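3. Method, or what we did with the tips

The teaching lab at Gingate gets through a lot of pipette tips, and most of the boxes on its shelves are half full. Our project asked whether merging partial boxes would save enough to be worth a student's Monday. Thanasis Spanos sorted, I wrote things down, and Hipólito Echeverría supervised from a distance he described as methodological.

We gathered 38 boxes from the shelves and the two drawers labelled Nater, which had held no Nater products for as long as anyone could remember. Each box was opened, counted and given a number on masking tape. The total came to 2,644 tips. We counted twice and got the same figure, which surprised us more than any other result in this report.
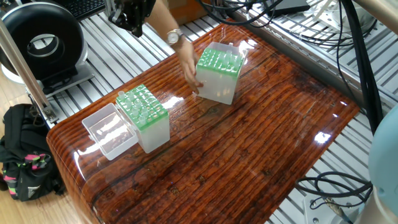 Merging sounds simple and takes all afternoon. Tips were moved from the emptier box to the fuller one, row by row, starting at the back. The difficulty is that people do not take tips in rows. They take them from wherever the pipette happens to land, so a used box ends up like the one on the left, with tips mostly along the back and one side and gaps elsewhere. Lids were a separate problem. A hinged lid stays with its box and stands up behind it out of the way, but a detached one needs its own patch of table, and by mid-afternoon we had run out of table.

Loose tips of doubtful history – around 300 – were left out of the merge and put in a jar. Echeverría has asked us to stop calling it the Julholm Collection.

3.1 Labelling

Merged boxes were relabelled with the tip size and the month (July).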